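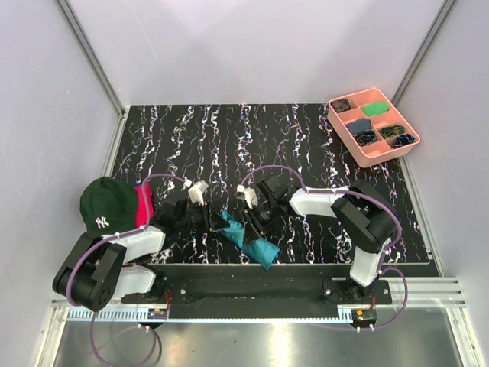

Keeping your head when the news is grim: tips from my kitchen

I live in a shared house with people from four different countries, and when something bad is all over the headlines it lands on our kitchen table before breakfast. Somebody's cousin has forwarded a video, somebody else got a nasty remark on the bus, and the toast is burning. Over the years I've picked up a few household habits that help, so I thought I'd write them down for anyone in the same boat.

Give the news a time slot

We used to have the radio on from seven in the morning until bed. Now it goes on while the kettle boils and again when we're washing up, and that's your lot. If you want more than that you can read it in your own room with the door shut (my housemate Natália Ševčík does, every night, and good luck to her). I also took the news apps off the tablet we use for recipes. Trying to weigh flour with alerts popping up over the scales was driving me round the bend!

Check it before you share it

There's a notepad stuck to our fridge, and if someone hears a rumour they write it down. Before it gets passed on to the family chat, we look for 3 separate reports, and they can't all be quoting each other. I check the date as well. Last April I very nearly sent my aunt a flood warning for her town that was years old – she would have had the carpets up by lunchtime. 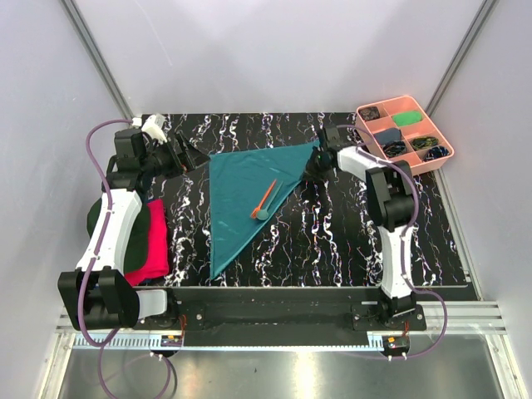 Speak up for the neighbours

When a story blames a whole group of people for something, the folk on your own street who share that background will be feeling it. Knock on the door. You don't need a speech, a loaf or a few spare tomatoes will do, and a "how are you getting on?" If they've had abuse shouted at them, offer to sit with them while they report it, and help them jot down the time, the place and what was said while it's still fresh.

Keep using your local shops too. Our corner grocer had a horrible fortnight after one particular story went round, and a few of us simply made a point of buying our rice and onions there and stopping for a natter at the till.

Talking to children

I let them ask first, and I answer only what they've asked. My nephew wanted to know whether the war on the telly was near his school. It wasn't, I showed him on the map, and he went back to his beans. Cooking together is a good time for this sort of chat, as you're both looking at the chopping board and it feels less like a telling-off.

Old newspapers

I still buy a paper at the weekend, so we always have a stack. Scrunched up damp, it's lovely for windows. Dry, it goes in wet boots overnight or under the veg peelings in the food bin – just change it every couple of days or it turns to porridge.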